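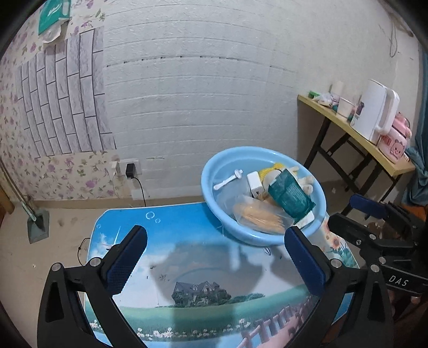 Most papers on robot manipulation now report one number near the top, and that number is the success rate. The robot was asked to pick something up and move it, and it managed 99 times out of a hundred. I have written sentences like that myself. I think they tell the reader very little, and I think the growing use of hand-held grippers to collect training data makes the problem worse unless we change how we report.

The case for hand-held collection is strong. A person carries the gripper into an ordinary home, opens and closes the jaws by hand, and the recording is used later to train a policy for an arm. You don't need to ship an arm to the house or clear a bench for it. You get real rooms, with chargers in the outlets, cords on the floor, a mop against the wall and a kettle on the next table over. You get basins where a plastic spoon, a power adapter and a packet of snacks all share the same space. No lab I have worked in would set up a basin like that. We would put in three blocks and a cup.

When I was at Priltcombe we trained on more than 500 lab demonstrations and got a policy that worked very well in the lab. In January we moved it to a kitchen in Drotitdale and it failed on nearly everything. The tabletop there had a printed pattern, and the policy kept reaching for parts of the print. Anyone who had spent an afternoon in a few homes would have guessed that. Printed tabletops with flowers and houses on them are common. Soft shadows from the tool itself are common too, and they move as the hand moves.

So the data got better, and I'm glad. What hasn't changed is the test. The Markness group collected in 40 homes and then evaluated in two, both of them belonging to people on the project. Their results are good and I believe them. But the reader can't tell from the paper which objects were tried, how they were lying, or what counted as a success. If the robot takes out the adapter and drags a clear bag over the rim along with it, is that one success or one failure? I asked, and the answer was that it depended on who was scoring that day.

Genivaldo Xavier, who runs evaluation at Seixas, has argued for fixing the objects. His view is that every group should buy the same set and place it in the same positions, so that the numbers can be compared. I see the appeal, and for comparing two versions of one policy it is probably right. My trouble with it is that a fixed set brings the lab back in through the side door. We went to people's homes to get away from objects we chose ourselves. Clear bags, knitted things and thin crinkly packets are hard for reasons a standard set tends to leave out. A clear bag shows the camera whatever is inside it and behind it. Knitted material gives way under the pads.

What I would like is duller than a benchmark. Publish every test attempt. If there were 200, put up 200 short clips with the scorer's decision next to each, and say before testing starts what the decision rules are. List the failures by object. Let the people living in the home put the things out, and don't move anything before the first try. The headline rate will fall, in our case probably by a lot, and reviewers will need to get used to lower figures that mean more.

There is a cost. Clips from homes show people's walls and belongings, and consent has to cover that in clear terms – some households will say no, and their clips have to stay out. That leaves gaps. I would still take a partial record over a single percentage, as long as the paper says how many attempts were held back.

We are trying this on our own next round. The scoring sheet is two pages long and we have already argued over most of it, mainly over what to do when an object leaves the basin and then slips on the way. For now that goes down as a failure.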